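[staff-tech] Re: Clerkari sign-in prompts and the phishing filter
From: Kirsty Trevaskis
Date: 24 Jan 2018

On the new mail filter, Ajith Kotian wrote:

> Hi all,
> Good news from the pilot. Clerkari has been running on staff
> mail since September and it held back 2000 messages in its first
> 11 days. We plan to switch it on for every department next month.
> Flagged mail goes to a holding page, and you sign in there
> to release anything you want. Early feedback is very positive.
> Ajith

Ajith,

I read this twice and I still don't know what the 2000 is made of. Held back is one thing. How many were phishing, and how many were newsletters, calendar invites and vendor quotes? In our office three of the messages I released last week were from our own payroll system. If the pilot group was 360 people, as the slides said, then somebody must have a list of what got released afterward. Could we see that before the rollout?

My second problem is the holding page. We have spent years telling people not to click a link in an email and type their password. Now the filter sends them an email with a link, and the link asks for their password. Ravinder Wong raised this at the pilot meeting and was told the page has our logo on it. So do the fake ones.

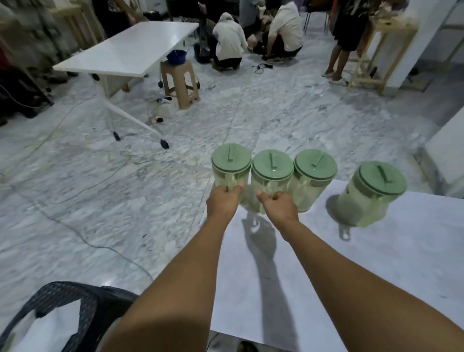 Green canisters with lids, set out in a row.

I'd also like to know who reads the held mail. The Prustano contract says "authorized support personnel," which could mean two people in our building or anyone at the vendor. Student records go through these inboxes. Aiguo Duan asked for the retention period and got a link to a brochure.

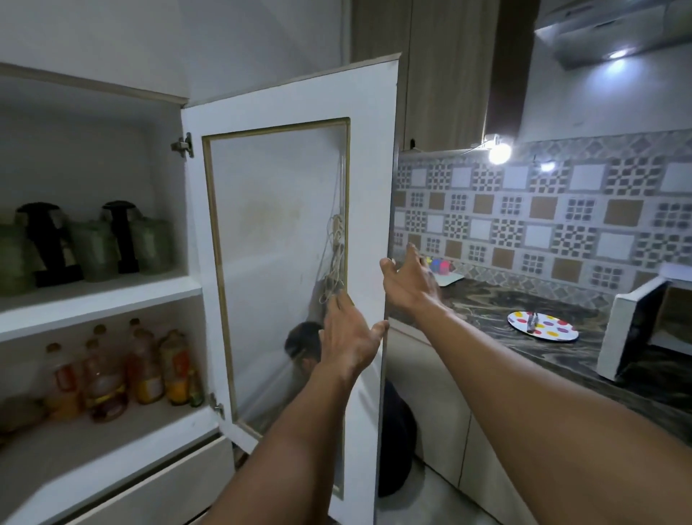
And the feedback was very positive from whom? I was in the pilot and got no survey. Kastriot Atanasov was in it too, and he says he turned in a ticket about missing attachments that was closed without a reply.

I'm not against a filter. The old one let plenty of junk through and I won't miss it. But I would hold the rollout until we have the released-mail numbers, a sign-in that starts from the staff portal, and a straight answer on who can open what. If those exist already, send them to the list and I'll read them.

Kirsty

> We will post the department schedule once it is final.

---
3 replies in this thread | 0 shares
This site uses cookies to keep you signed in to the archive. Accept | Settings
Contact the list owner | © 2018 Flendon Staff Lists | Back to top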